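Nindside Apartments, Bullari: Walk-Through Checklist With Comments

Completed for Parkine Travel by Latrice Begay
Season: May
Properties covered: the Nindside building only. The Mahmoud guesthouse down the hill has its own sheet, and its own problems.

How to read this. Each line gets Pass, Fix or Fail. Pass means I would put a paying guest in there tonight. Fix means I would put a paying guest in there tonight and feel bad. Fail means no bookings until somebody sends me proof. Comments are mine, and the office has asked me to keep them short. I have read that request.

ARRIVAL AND ENTRANCE

1. Street number visible from the road after dark. FIX
There is a number. It's behind a fig tree. The taxi driver went past it twice, and he told me he was born on that street. Trim the tree or move the number. I'd trim the tree first, because moving the number was agreed to last season and you can see how that went.

2. Outside steps even, dry and lit. FIX
Lit, yes. Dry when I was there. The third step is higher than the others by enough to catch a toe, and I can report that it works on both the left foot and the right. Yellow strip on the edge of it, please, and a line in the arrival email until the step is rebuilt.

3. Handrail on outside steps. PASS
Solid. I put my full weight and a suitcase on it, see item 2.

4. Key box working, code changed between guests. FAIL
The box works beautifully. The code is the same one I was given a year ago. I typed it in from memory as a joke and the door key fell out. Every guest we have sent since then could come back and make themselves a sandwich. New code per booking, starting now, and somebody other than the key box needs to be told what it is.

5. Front door opens from the inside without a key. PASS
Thumb turn fitted since last time. Thank you. This was the one I lost sleep over.

FIRE AND ESCAPE

6. Smoke alarms on every landing and in every apartment. FIX
Pressed every test button. All sounded except the one outside apartment 8, which gave a small cough. New battery, then test again, and if it coughs again replace the whole unit.

7. Escape plan posted inside each apartment door. FIX
Posted in all of them. In apartment 8 the plan is for a different floor, so a guest who followed it faithfully would arrive at a linen cupboard. Reprint.

8. Stairwell clear from top to bottom. FAIL
Two folded rollaway beds, a rolled rug and a bicycle with no front wheel. I was told these are "only there for now." They were also there for then. Bookings on the upper floors stay closed until I get a picture of a bare stairwell, and I would like the picture taken from the top as well as the bottom.

9. Fire extinguishers in date and hanging where the plan says. PASS
Tags checked against the plan. One was holding a door open when I arrived and was back on its hook by the time I'd finished looking at it. I didn't see anyone move. I'm counting it.

10. Emergency lights stay on with the main power off. PASS
Held for the full 30 minutes. I sat on the stairs next to the bicycle and timed it.

KITCHENS

11. Gas shutoff labeled and within reach. FIX
Labeled in the local language only. A drawing would do for everybody. Reach is fine for me and I'm not tall.

12. Carbon monoxide alarm in every kitchen with a gas burner. PASS
All present, all tested, all extremely loud. Apologies to the couple next door, who came out to ask if they should be packing.

13. Shelves and wall units fixed firmly. FIX
Pull down on the front edge with one hand, then both. The shelf in apartment 3 moved when I leaned on it. It currently holds the entire supply of welcome jam. Longer screws, proper plugs, and let's put the jam somewhere low until it's done.

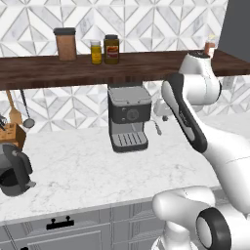
Kitchen, simulated view: dark wood shelf against patterned marble tile.

14. Outlets away from the sink, covers unbroken. PASS
One cover in apartment 5 is cracked at the corner. It's a hairline and nothing is exposed, so I'm passing it with a raised eyebrow. Swap it when the electrician comes for item 20.

15. Refrigerator cold enough. FIX
I leave a thermometer in each one overnight. All good apart from apartment 2, where the door doesn't seal unless you close it and then close it again as if you mean it. New gasket. The handwritten sign saying "PUSH STRONG" is charming and should come down when the gasket goes in.

16. Knives, scissors and corkscrews in a drawer, not loose on the counter. PASS
Every apartment has a corkscrew. Two apartments have four. I've evened this out.

BATHROOMS

17. Hot water not scalding at the tap. FAIL
Too hot in apartments 1 and 2, which share a heater. I had my hand out from under it faster than I have done anything in years. We book families with small children into both. Turn the heater down, fit a mixing valve, and send me a reading from each tap.

18. Non-slip mat or surface in the shower. FIX
Mats in all of them, but the one in apartment 4 has lost its suckers and now behaves like a sled. Replace. They are cheap. Buy a spare.

19. Bathroom door lock can be opened from outside in an emergency. PASS
A coin does it. Tested with a friend of the housekeeper inside, who had been warned.

20. Shaver outlet and light over mirror working. FIX
Light flickers in apartment 6. It gives you a good idea of how you'd look in a horror film, which not every guest wants before breakfast.

BALCONIES AND ROOF TERRACE

21. Balcony railings firm, gaps too narrow for a small child. PASS
Measured every one. The railings are the best thing in the building. Whoever welded them should be asked about the step in item 2.

22. No furniture against the railing that a child could climb. FIX
There's a bench against the railing in apartment 7, because that's where the view is. I moved it back to the wall. By the time I'd gone for lunch and come back it had been moved to the railing again. Bolt it to the wall side.

23. Roof terrace door closes and locks from inside. PASS
Closes with a bang that can be heard in the harbor, but closes.

24. Parasols weighted. FIX
The bases are meant to be filled with water. Two were empty. Fill them, and take the parasols down in the evening when the wind gets up. The neighbor across the lane has one of ours already and seems to be getting good use out of it.

POOL (SHARED WITH THE HOUSE NEXT DOOR)

25. Depth marked at both ends. FIX
Marked at the deep end. The shallow end has a faded smudge that might once have been a number. Repaint.

26. Gate closes by itself and latches. FAIL
It closes by itself to within an inch, and then it waits. The hinge needs adjusting, and it's ten minutes' work with the right wrench. Pool stays off the listing until it latches every time from fully open and from half open. I tried it from both, repeatedly, while a man on a sun lounger watched me over his newspaper.

27. Ring and pole at poolside. PASS
Both there. The pole had a pair of swimming trunks drying on it. Removed and folded.

28. Chemical store locked. PASS
Locked. Key kept in the office, on a hook, with a label. I have no comment and I'd like that noted.

PAPERWORK

29. Insurance certificate current. PASS
Seen and copied.

30. Emergency numbers in the guest folder correct. FIX
I called them all. The doctor answered. The pharmacy answered. The number for the night manager reached a bakery, where they were very nice about it and said it happens a lot. Correct the number. I bought bread.

COSTS, SO FAR

Quote for the outside step, the pool hinge and the mixing valve together: $2,893. Second quote for the same work: $2,676, and that one includes taking the old rubble away. I prefer the second, as the first man wanted to start after the summer.

Batteries, mats, strip and the reprinted plan can come out of the small repairs budget.

NEXT VISIT

I'll come back when I have pictures for items 4, 8, 17 and 26. I don't need pictures for the Fix items, but I will look at every one of them, and I'll start with the fig tree.

Signed: L. Begay
Copy to: Parkine bookings desk; Nindside front office (please pin up where the last one was, over the last one)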